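Notes for the Collcombe talk, pattern in small rooms

Start with the hallway question. Ask who has papered a small room in plain cream because someone told them to. Wait for hands.

Large repeats can work in tight spaces. Cover all the walls or leave them alone – one busy wall looks like a mistake.

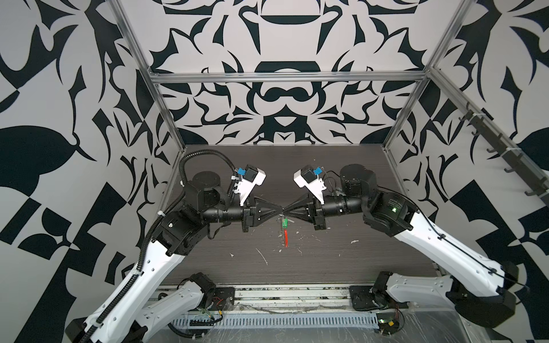 Curling black leaves and hooks on a light ground.

Move on to repeats. Pass round the Solberg sample book, and remind people to write the batch number down before they order. Ronja Sjögren papered her box room from two batches and had to strip 3 lengths.

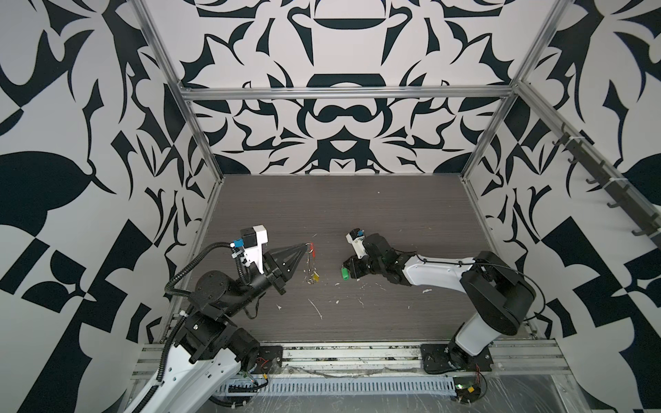
Matching at corners comes next. Never trust the corner to be straight. Hang a plumb line on each new wall and lose the mismatch in the darkest corner. 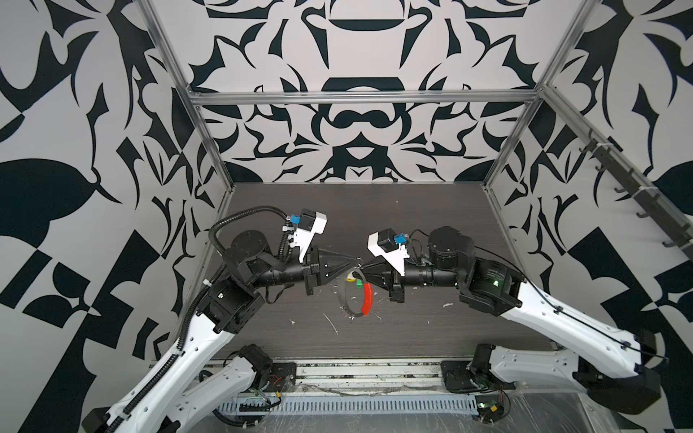 Cost, quickly. The Skultari job came to 400 for paper and 19 for paste. Kerstin Blomqvist will want to know about lining paper – yes, on old plaster.

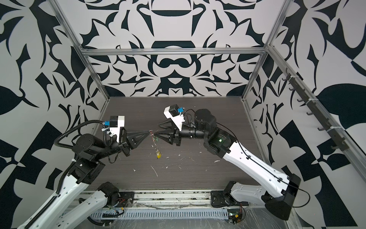 Mirrored scrolls on the back wall, larger leaf shapes at the sides.

Questions, then tea. Sample book back to Rhea Ocampo.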